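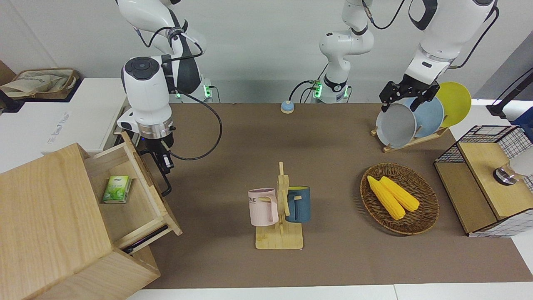 A two-armed robot at the Hoani test bench, with one gripper closed on a grey plate in the dish rack and the other above an open drawer.

Rurker releases Siller planning software, and asks buyers to read the failures first

31/05/2026

Rurker today released Siller, a motion planner for robots with two arms. The company is not calling it a breakthrough. It is publishing the full log of its household trials alongside the software, including every run that went wrong.

Siller decides which arm should take a job, and when the other should stay out of the way. It was tested at the company's Hoani lab on ordinary kitchen goods: plates in a rack, mugs on a tree, a drawer to reach into.

Across 737 trials, the planner finished the assigned task without help in 582. The rest ended in a stop, a dropped item or a person stepping in.

"I've sat through a lot of robot demos and I don't believe most of them," said Erhan Çınar, head of planning at Rurker. "You see the good take. We'd like people to look at the bad ones before they give us any money."

Much of the trouble came from perception. Siller relies on Ukeo, the company's object tracking module, and a plan built on a wrong position is still a wrong plan, however neatly it is computed. Plates standing close together in a rack were a regular source of errors, as were mug handles turned away from the camera.

Elif Naz Gezer, who ran the trials, is also wary of the headline figure. "It's one bench and one set of lights," she said. "Move it to your kitchen and I can't tell you what number you'd get. I'd expect a lower one."

Rurker makes no claim that Siller is ready for homes, or that it will save anyone labour. The licence covers research and supervised bench work only. It does not cover operation near children or unattended use of any kind.

The release includes the planner, a replay viewer and 4,000 recorded plans, with the rejected ones labelled. Siller supports 3 arm controllers at launch. A colour-coded view of predicted collisions has been held back until October, after staff found it looked more certain than the data behind it.

Media inquiries: Aisyah Simanjuntak, Rurker communications
Technical inquiries: Syahrul Raju, Siller project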